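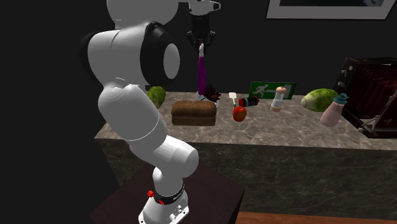 I have supported Hovley Town for most of my life, and I'd like to say something in favour of the away end, because if the club gets its way there won't be much of one left by next July.

In case you missed it, the plan is to cut the visitors' allocation from 465 to 300 and sell the difference as "premium home seating", whatever that is at a ground where the roof leaks on the premium and the ordinary alike. The seats will be upholstered, apparently. They'll come with a season ticket at £399 and a code for the Womotance app, which lets you order a pie to your seat and then tells you the kitchen is closed.

I can see why they've done it. We don't fill the away end most weeks, and when some club from the other side of the country turns up with 70 hardy souls and a drum, it does look like a waste of a stand. Money is tight, the Wundirix shirt deal is running out and you can't pay a left back in atmosphere.

But I think it's a mistake, and I think it's the sort of mistake you can't easily undo. Away fans are half the reason a match feels like a match. My favourite afternoons at the Schwaiger Road ground have all had a proper noise coming back at us from the far side - rude songs, daft songs, that awful one about our bus station. You sing louder when somebody is singing against you. Take them away, or squash them into a corner behind the floodlight, and what you get is a lot of people sitting quietly and checking the other scores.

Then there's the small matter of how we get treated on our travels. I've been to grounds where they stick you behind a pillar, charge you more than the home lot and hold you in for ages afterwards in the rain. We moan about it all the way home (I certainly do!), and now we're planning to do much the same to everybody else. Clubs remember that sort of thing. If we trim their tickets, they'll trim ours, and those of us who go to every away game will be refreshing a web page at breakfast hoping to get one of a handful.
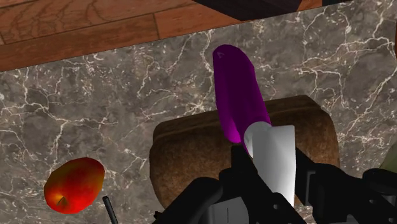

Purple shape against a marble worktop.

What would I do instead? Well, I'd leave the allocation alone and try selling the spare seats late, once the visitors have said how many they're bringing. Knock a few quid off, let school groups in, open the tea bar at that end for once. It needs a bit of stewarding and a movable barrier, and I know stewards cost money, but so does upholstery.

I'd also like the club to ask us. There was a survey in the summer, but it was about the colour of the third kit and whether we'd enjoy a mascot race. I ticked yes to the mascot race, by the way, and I stand by it. I'd have filled in another page about the away end quite happily.

The board meets again before Christmas and the plan still has to be signed off, so if you feel the same, write to them. I've sent my letter already - it's a bit longer than this and has more in it about the pies.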